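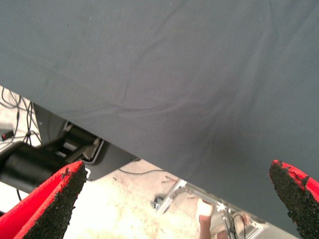 Hem detector keeps handing my planner the wrong edge (wrist camera, dark cloth)

Forum: Manipulation software > Perception and planning
Started June 6, 2023

slackhem
Hello all, long time reader and very occasional poster. I'm hoping some of you kind people who work with cloth can talk me out of a rewrite, or into one, I'm honestly open to either at this point.

The task is simple to say. There's a big sheet of dark gray fabric draped over a frame, and the arm has to find the hem, get one finger behind it and one in front, close, and pull it back. I get the wrist camera and the joint states and that's all. My pipeline is the old-fashioned kind: find long straight edges in the wrist image, pick the best one, guess its depth from the arm pose, and hand the planner a grasp line. The planner is the stock one from Cirkero and I have no complaints about it. It goes exactly where I tell it, which is sort of the trouble!

On an approach like the one up top, the hem is lovely. It's straight, it's clean, it runs on a diagonal over a pale floor, and you'd think a first-week student could find it. But there's a black bracket on the left running along parallel to the hem, and the aluminum frame underneath gives me another bundle of bright straight lines, and my scoring likes those just as much as it likes the cloth. Out of 24 approaches yesterday, 11 gave me a grasp line on something that wasn't fabric. I've been tuning thresholds since January and every improvement in one lighting condition costs me in another.

So, before I throw it all out: has anyone made classical edge scoring work with this much hardware behind the cloth?

pegboard_annie
Oh, I feel this one in my bones. We had a very similar setup on the Joswood bench and I spent a whole winter on edge scoring, and I loved it, and I'd do it differently now.

What helped us was to quit asking "which line is the hem" and ask "which side of this line is cloth." Your fabric is matte and a bit fuzzy, with those long soft creases, and metal doesn't look like that at all. Take a strip on each side of every candidate line, run a cheap texture measure on both strips, and only keep the lines where one side reads as cloth and the other doesn't. Your bracket has cloth above it in places, so it won't be perfect, but the bolted frame pieces should drop right out. It was an afternoon of work for me, and most of the afternoon was coffee.

torque_and_tea
I'll be the grump, with affection. Don't patch this, train a small segmentation network. You have a single fabric, a fixed camera mount and a fixed gripper, and that's about the friendliest learning problem anybody is ever going to hand you. Label a few hundred wrist images, let it give you a cloth mask, and take the boundary of the mask. All the business with strips and texture scores is just building a worse network by hand.

pegboard_annie
And when the fabric changes color next month?

torque_and_tea
Then you label some more! I'm not saying it's free. I'm saying the thresholds aren't free either, and slackhem has been paying for them since January.

slackhem
Ha, fair. We do have other fabrics coming, though, and I'm the only one who labels anything, so I lean toward trying the strips first.

I should have said that the mask boundary worries me too. Look at the darker dip on the right side of the cloth, where it sags. Even my own eye wants to put an edge there. I'd expect a network to manage, but I've been let down before.

quiet_encoder
May I come at it from the control side? Everybody so far is treating this as a perception question, and I wonder if it has to be.

In your image the tip of the right finger is resting on the cloth, and the gripper is still open. That's a perfectly good measurement. You know where the tip is from kinematics, so you know where one point on the fabric is, and it's a lot better than a depth guess from arm pose. Any candidate line that would need the cloth to be far from that point can be thrown away.

We do this on our Betancur arm with no tactile sensing, only motor current. Move in slowly along the approach direction, watch for the current to rise, stop, record the tip position. Then ask the edge detector for a line and check it against the touch.

One caution: a hanging sheet gives way so easily that the current rise can be tiny. You may need to take the gravity model out carefully and low-pass what's left. Ours needed 2 passes at the model before the signal was worth anything.

torque_and_tea
Okay, I like that, but I don't trust it on a free-hanging part. If the cloth swings before the current moves, the contact point you record is wherever the cloth ended up, so now you have a confident wrong answer in place of a vague one.

quiet_encoder
Agreed for the free-hanging part. Near something stiff it's much better. I'd touch where you think the frame is backing the fabric and leave the saggy part alone.

widau_user
Small practical thing from someone who runs the Widau logging tools all day. Whatever you end up trying, save the rejected lines along with the chosen one, with scores, for every approach. I couldn't tell for weeks if my detector never saw the hem or saw it and ranked it second. Those are very different bugs — mine was nearly always ranking.

Also, your fingertips are in every image. The black pads and the red rims are strong edges too. Are you masking those out?

slackhem
I mask with a fixed polygon, made with the gripper closed. And as I type that I can hear how it sounds, given that the fingers are open on every single approach.

pegboard_annie
Oh no. Render the mask from the finger joint position! It's a few lines if you have the gripper model loaded, and you can pad it out by 3 pixels or so for calibration slop. Do that before you touch anything else, please, then rerun your approaches with nothing else changed.

slackhem
Doing it tonight. My plan after that is strips first, then the touch check near the frame, with widau_user's logging on the whole time. If the count is still ugly with all of that in, I'll start labeling, and torque_and_tea can have the satisfaction.

torque_and_tea
I'll take it gladly. Post the rejected lines when you have them, I'd like to see how the bracket scores once the fingers are out of the way.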